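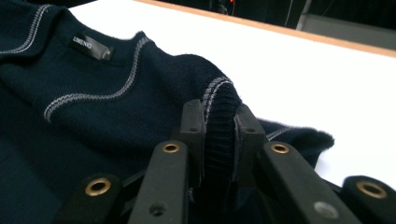

Dark knit, gray stitching, white tabletop. The label says LINENS.

Stop Hanging Your Sweaters

By Rohani Raju
11/21/25

Quick one this week, I have a closet half on the floor and the other half on the bed.

My position, stated up front so you can skip the rest and go be mad at me: knitwear does not belong on a hanger. Any hanger. Padded, velvet, the wide cedar ones with the shoulders. Fold it. Fold it on a table, flat, all the way out first, and put it on a shelf.

I know. You've heard this from your mother. I heard it from mine and ignored her until I was well into my thirties, and I have the shoulder bumps to prove it. Two little horns, one each side, on a green cardigan I loved. Steamed them. Wore it. Horns came back by lunch.

A sweater is a bunch of loops. Hang it and the whole weight of it pulls on two spots up top. The neck goes wide, the hem goes long, and then one day in October you pull it out and it fits somebody taller. People blame the wash. Sometimes it's the wash! Mostly it was eight months of hanging there doing nothing.

The closet people don't help. I went to the Sornamari showroom last month because I had a coupon, and the display was wall to wall rods. Gorgeous. Double rods, a pull-down rod, a rod that lights up. The starter package is $497 and it comes with one shelf. One. Up top, where I'd need a stool. I asked the guy where sweaters go and he said "on the slim hangers," very cheerful, and walked me over to the slim hangers. $38 a pack.

I bought nothing. I was rude about it too, sorry to that guy.

Then there's the drawer crowd, who I agree with in theory. Drawers are fine. But what goes in the drawer matters, and most of what goes in the drawer is a wad. I've seen the wads. Arms tucked in any which way, collar crushed under, one cuff sticking out the front so the drawer catches on it. That's stuffing with extra steps.

Which gets me to the table.

You can't fold a sweater in the air. You can do a T-shirt in the air if you're fast, I'll give you that. You can do a towel against your chest. A knit just slides and sags and stretches while you're fighting it, and you end up with one side longer then the other, and you say good enough. The bed isn't much better. The bed is soft, so the sweater sinks where you press and bunches where you don't, and your back hurts from bending. The couch arm, no. Your knee, please.

A hard flat surface, waist high. Kitchen table, desk, ironing board if it's a wide one. Clear it, wipe it, let it dry. White or pale is best if you own mostly dark stuff like I do, because you can see the edges. Navy on a dark wood table at six in the evening, good luck finding the side seam. Contrast trim helps as well. I've started liking sweaters with a stripe of something pale at the neck purely because I can tell what's straight. Silly reason to buy clothes. Still a reason.

Hadi Atallah, my neighbor, disagrees with all of this and has told me so on the stairs. His view is that life is short and a sweater is a thing to keep you warm, and if the shoulders go funny you put a coat on over it. He hangs everything. He owns 14 sweaters and I'd say he's proud of every bump. He also says that if folding needs a special surface then it's a hobby and not a chore, and I didn't have a comeback right then. I do now, it came to me in the shower: cooking needs a cutting board, Hadi.

Because that's all it is. A board. Put one on the table if the table's rough or sticky or too small. Get one wider than the widest thing you own so the sides aren't drooping off while you work. Lay the thing face up, neck away from you, smooth it from the middle out to the seams. Don't tug. Look at whether the two sides match. That part takes ten seconds and it's the only part that counts, the folding itself is nothing after that.

Start with a vest if you're out of practice. No sleeves to argue with, a V to show you the center, armholes that should line up when you bring one side over. If they don't line up, open it and go again.

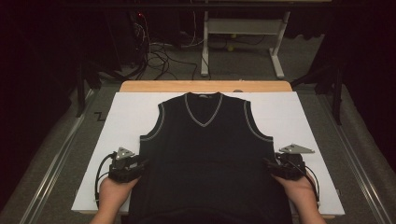

But I don't have the room

Fine, fair. This is the letter I get most, and I got it again when I wrote about sheets. Not everyone has a shelf. My first apartment had a closet the width of a door and a single nail.

Still. Folded knits take less room than hung ones, not more. A hanger needs its whole width plus air. A folded stack needs a square. Under the bed, top of the dresser, a box, a chair you never sit on (you have one). I kept mine in a suitcase for two years and they came out better than anything I've ever had on a rod. Open it once in a while, shake things out, check for moths.

And the time thing. "Who has time." I did the pile last night with the radio on, all the winter stuff, and I was done before the second half of the program. You have time for a pile. You don't have time to shop for a new sweater every year because the old one grew shoulders, and you sure don't have the money. A decent wool one at Bisico is $121 now. I checked twice. I remember when that got you a coat.

A few things I'll give up on, so I don't look like a complete fanatic. Light cotton knits, the T-shirt weight ones, hang them if you want. A jacket that's only knit at the cuffs, hang it. If you're wearing it again tomorrow, over a chair back is OK for one night. And I'm not picking a fight over how you fold, thirds or halves or rolled, sleeves straight down or crossed behind. Sleeves behind is correct. But I'm not picking a fight.

What I want is one shelf. Somewhere between knee and chin, in every closet sold to people who live where it gets cold. Sornamari can have that idea for free. Take out the rod that lights up.

OK. Closet's still on the floor. The green cardigan is going in the dog's basket, she doesn't mind the horns.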